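Home | Features | Workshops | Archive
Print this page | E-mail this article

Members of the Brustancombe shared workshop have spent 33 evenings on a two-armed kitchen robot. The design, named Cusen, is led by Kjell Sæther and has cost 1,277 pounds to date.
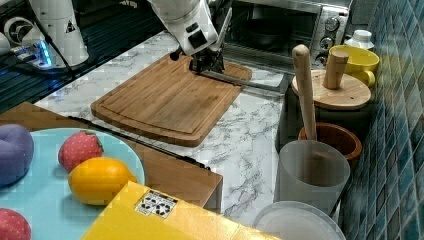

Photograph: Chalerm Kongkaew

Work at present centres on the gripper and its handling of flat objects at the cutting board. Toy fruit is used in place of fresh – a rule the workshop set in May.

Mr Sæther keeps a written record of every trial, which members may consult 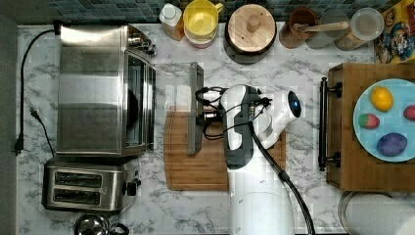 on request. Cable routing along the arm remains under review, and three members share the wiring.

Contact | © Zendombridge Review | Back to top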